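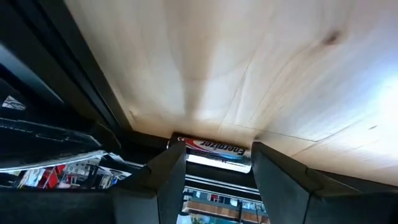
*Wrist camera view, battery between the fingers. The Energizer label is upside down from this side!*

2019-08-16

Open day at Piltar, finally! I've been bugging Rhys about it since spring, and he took the afternoon off so we could drive out to Warmont together (50 minutes, plus a wrong turn that was my fault, plus iced coffee, which was also my idea, so it evens out).

I figured we'd get big orange arms swinging car doors around, and they do have one of those behind glass. But the thing I stood at longest was a little gripper and one battery. You could watch it on a monitor from the robot's own wrist, with two chunky dark gray fingers coming up from the bottom of the screen and a big slab of pale wood taking over most of the rest. It's so odd seeing things from down there. I kept tilting my head like a dog.

The guy running the table was Tane Fairweather, super patient, and he let me ask all my dumb questions. Why a battery? He said they're small and round and they love to roll, so they're good practice. He's done the same pickup 200 times this month and still talks about it like it's a ball game. I asked if he ever dreams about batteries and he said yes, twice.

Rhys wandered off to the Balogh booth and came back with 3 pens and a tote bag. Typical!

There was a talk at the end about warehouse sorting, kind of long, and the room was stuffy and I missed a chunk of it because I was drawing the fingers in my notebook. They have that step where the narrow tip meets the fatter part and I can't get the angle right. Going to try again tomorrow with a ruler.

Tane says they're doing another one in September. I already put my name down, and Rhys's too (haven't told him yet).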